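The Opened Box: a gallery of one elderly desktop

Posted 3/30/23

Every office has a cupboard where computers go to be forgotten. Ours, at Buva, had so many towers in it that the door had started to close only on Fridays. We are now working through them one at a time, keeping what is worth keeping and sending the rest to Rezaei for recycling. Most are as interesting as a filing cabinet, but a tower with the side off is a handsome enough thing.

This page is for tower 651, a Dell in a black case. The number is its place on our asset list, which has 200 machines on it and was clearly numbered by somebody with ambitions. Click a thumbnail for the larger version. Prints are not available, and we can't think who would want one.
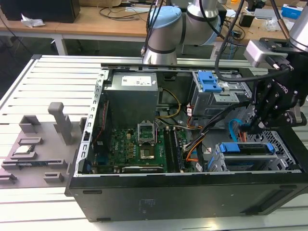 DESKTOPS — LID OFF

On its side, with the panel removed and the insides open to inspection. The grey metal lump at the upper middle is the power supply, still wearing its specification label, and the green expanse in front of it is the motherboard. The processor is out of its socket and sitting just below it, looking smaller than the price of a new one would suggest.

We are fond of the blue plastic in the drive area. Someone, long ago, decided that the bits you are allowed to pull should be blue, and we have had fewer broken fingernails as a result. The people who designed the old Fedard cases held no such view — those came apart with a screwdriver, a second screwdriver and some language.

A word on the wiring, as we get asked. The yellow and black bundle comes off the power supply, and the flat blue cable is SATA, for the drives. It will all go in the box marked Cables, where it will meet every other cable we have ever saved and tie itself to them by May.

If you are opening one of these at home, unplug it first, and touch some bare metal on the case before you go poking at the board. Leave the gold pins in the socket well alone. They bend if you so much as think about them, and the tweezers in the Barer toolkit have never yet improved one. 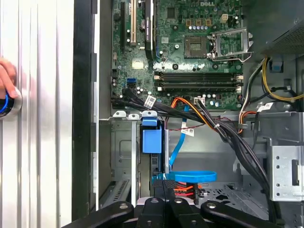 Empty socket, empty memory slots, and three barcode labels on the cables.

Next in the gallery: tower 652, beige.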